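Clastlow opens orders for Matei, a data service for kitchen robots

SUDDALE, August 17, 2020 – Clastlow today opened orders for Matei, a service that supplies home kitchen recordings and object labels to companies building household robots. Customers can license the existing library or have new material collected to their own task list.

The first release of the library holds 2,000 recordings from 100 home kitchens. All of the kitchens are in daily use, and the people who live in them were asked to leave counters the way they normally keep them. Each recording comes with a written task description, object labels and a record of the counter material.

Most robot arms are still developed on a bare bench with a few test objects. Developers who move from the bench to a home run into shiny metal, clear glass, patterned tile and objects that stand partly behind one another. Matei is meant to let them work on those problems before a robot is placed with a customer.

"Our customers kept asking us for ordinary kitchens," said Ashok Srivastava, head of product at Clastlow. "They already had plenty of data from labs. They wanted toasters, cereal boxes and paper towels in the places where people keep them, and that is what we went out and collected."

The library is organized into 17 task groups, including clearing a counter, loading a toaster, putting away dry goods and wiping around small appliances. Customers can search by task, by object or by surface. A search for reflective objects on stone, for example, returns every matching recording along with its labels.
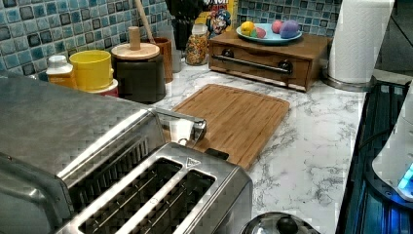
A marble counter with a two-slot toaster, cutting board and wooden bread box against a blue mosaic tile backsplash.

Matei is sold in two versions. The standard version covers the library and updates for the length of the license. The custom version adds new collection in homes, with the customer choosing the tasks and Clastlow handling scheduling, consent forms and labeling. Households are paid for their time and can withdraw their recordings on request.

Files are delivered through Silo, the storage and review tool Clastlow introduced in January. Silo users can mark recordings they want relabeled and compare versions of a label set – no separate account is needed for Matei. Existing Silo customers will find the new library in their catalog starting today.

Pricing depends on the number of task groups licensed. Sample recordings are available from the Clastlow sales office.

About Clastlow
Clastlow is based in Suddale and provides data collection, labeling and storage for makers of service robots.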